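ok thread on pay bands bc three people DMed me the same question over the weekend and I'm not typing it out three times

if your company tells you "you're at the midpoint of your band" that sentence means almost nothing until you know who drew the band and when. ask. get a date

mine was drawn four years ago. rent was not the same four years ago. groceries were def not

so you're at the midpoint of an old number and everybody in the meeting is smiling like it's a compliment

background for new people: I did payroll and then comp analysis at Vamell, six yrs, then left, now I do it freelance for small shops. I've built these bands. I've sat there with the spreadsheet open moving the line down one notch so the raise budget would fit. not proud of it

the way it goes. finance hands over a total. HR spreads the total across heads. THEN the bands get adjusted so the spread looks like a policy. people think it runs the other direction

a lot of managers think so too btw. your manager probably isn't lying to you, they got a pdf

real example w/ permission, numbers are hers. she's at Cetanance, customer accounts, got told the annual increase was "competitive." came out to 16 dollars a week after taxes. sixteen. parking went up the same month

she asked what it was competitive with. long pause. then "the market." ok which market. they said they'd circle back

that was spring. still circling

what I told her to do and what I'm telling you:

write down what you did last year in money terms. saved, billed, collected, kept from leaving. if you can't get a money number use hours. if you can't get hours use whose work stopped coming back wrong after you took it over

one page. not two. your boss's boss will read one page

then find three job postings with a salary on them, same work, same distance from your house. print them or whatever. don't use those national average sites, the range is so wide you could park a truck in it

ask for a specific number. not a range!! if you say "between x and y" you just said x

and then be quiet. the quiet part is awful. I once counted ceiling tiles
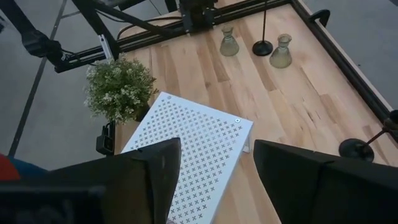
DAYTON, Ohio — August

back, had a call. picking up where I left off

so the hourly side, bc someone replied that this is all office people advice and yeah fair

hourly is different, the rate is usually posted and the manager can't move it. what they CAN move is your classification, your shift differential, and when your step date lands. go after those

step date especially. Kröger (the packaging place, not the grocery store, different spelling, please stop emailing them) had people whose step date reset every time they changed departments. move over to help out in June, lose the clock you'd been running since January. legal as far as I know. it was in the handbook on a page I'd bet hardly anyone opened

one guy had moved three times in two years bc he was good and they kept needing him. never hit a step. the reward for being useful was starting pay

he got it fixed by asking, in writing, for his original date back. they said yes in one email. one!! he'd been mad about it for over a year and it took one email

moral if you want one is read the handbook section on steps before you say yes to a transfer

next thing. overtime is not a raise. I know it feels like one. I lived on it at my first job and when they cut it I was short 300 a month and had a car payment sized for the bigger check

plan on your base. if OT shows up put it somewhere you don't look at

same goes for the "retention bonus." read the payback part. Suna gave a friend of mine 1,052 after tax, and the letter said she owed the whole pre-tax amount back if she left within 2 years. so she would of been paying back more than she ever got in her hand

she didn't sign it. they gave it to her anyway the next quarter without the letter, which tells you how much they needed that clause

someone asked what about just switching jobs. yes. mostly yes. every big jump I ever got came from leaving, I'd love to say different

but look at the whole thing. health premium, match, how long til the match is yours, commute. I took a "raise" once that was smaller than the difference in the insurance. found out in the second paycheck. sat in my car for a bit

also vacation payout, some places pay what you've got saved up and some don't, depends on your state and your handbook. check BEFORE you give notice bc your login may be gone by lunch

couple replies saying employers can't afford it. some can't. I do books for a few that truly can't and the good ones say so, show the numbers, and give a Friday off or flexible start or something real. I got no beef with those people

the ones I'm talking about had the money and a pdf

getting asked about counteroffers. short version, if they find the money in one afternoon it was there the whole time. take it or don't but remember that

ok last one for today. if you make less than the new person you trained, say so. calmly, with the posting in hand. you're allowed to talk pay with coworkers at most private jobs in the US, look up your own situation tho, I'm not a lawyer

more Tuesday on commission plans, I have a whole rant about clawbacks and my lunch is getting cold

forgot, yes the one page template, I'll post it as plain text so you can copy it. no I'm not selling a course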